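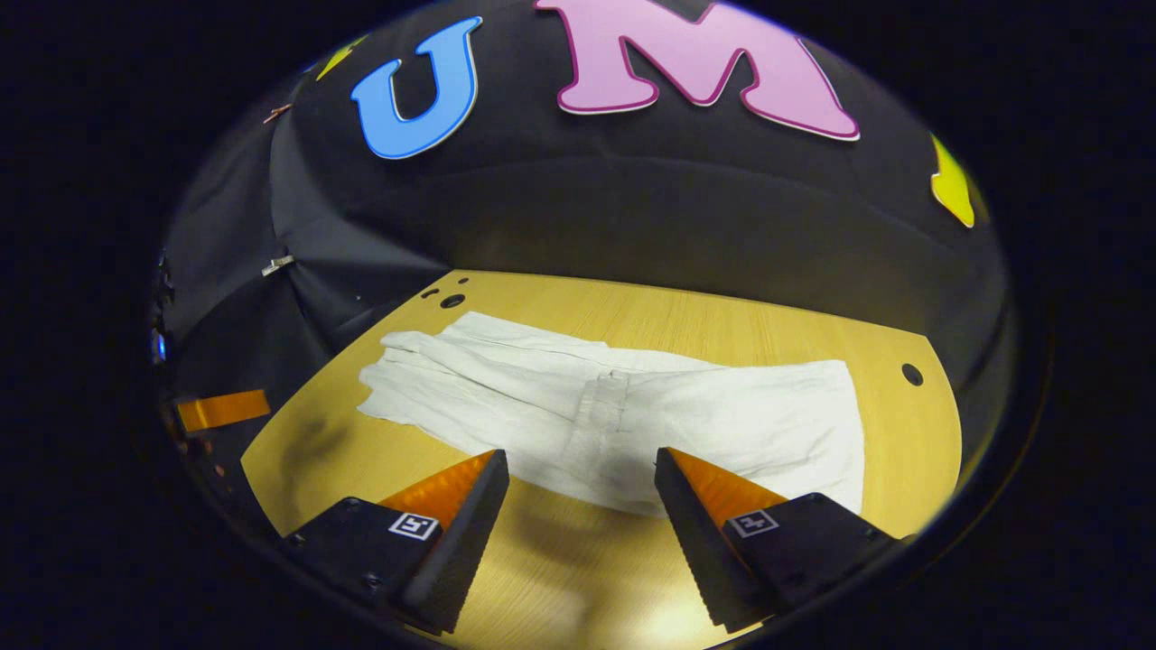 The off-white one, spread out across the table

Home About Sewing House Older posts Contact

Mar 12, 2019

I have been meaning to write about the mending pile for weeks now, and as it has started to lean I suppose the time has come. It lives in the bottom of the airing cupboard (or it did, until the door stopped shutting) and it is nearly all white things. Shirts, nightdresses, a couple of odd cloths my aunt Etelka sent over from Henton when she moved house. She never threw out a piece of cotton in her life, bless her, and I seem to have caught it from her.

So I cleared the table, which is the only surface in the house big enough and pale enough to see what I'm doing on, and started laying things out one at a time. I do love that table. It's the colour of runny honey and it has those little round holes in it that visitors always ask about, and I always give them a different answer.

The first one out was creased to within an inch of its life. It has a strip running down the middle, a shade darker than the rest, and one side had come out fairly smooth while the other was all crinkles and ended in a frayed edge. I stood there with my tea wondering whether it was worth saving. Jeanine Van Acker, who taught me to sew in the hall at Naseck, would have said yes before I'd finished the question, and then handed me the pins! So it has gone on the "keep" side, and I shall turn that edge under when the evenings are lighter, in April perhaps.

My way of going about it, for anyone with a pile of their own, is to spread the thing out, smooth it from the middle with the flat of your hand and look at all the edges before you even think about the iron. I spent years ironing first and finding the holes afterwards. I also keep a tin with 50 pins in it and a reel of plain white thread on the chair beside me, otherwise I'm up and down to the drawer all morning and the tea goes cold.

The creases that run the long way are the stubborn ones. A good shake does a little, a damp flannel does more, and a night under the heavy atlas does the rest.
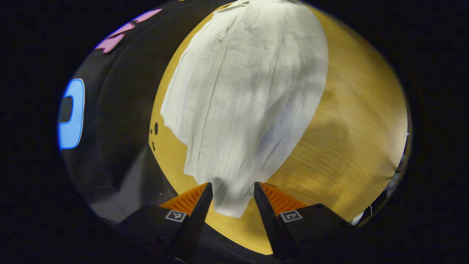 What's left in the pile

Four more shirts, a pillowcase with a split corner and something of Lajos's that I'm fairly sure he has forgotten he owns. I'll get to those next, once I've been into Jirkby for more thread.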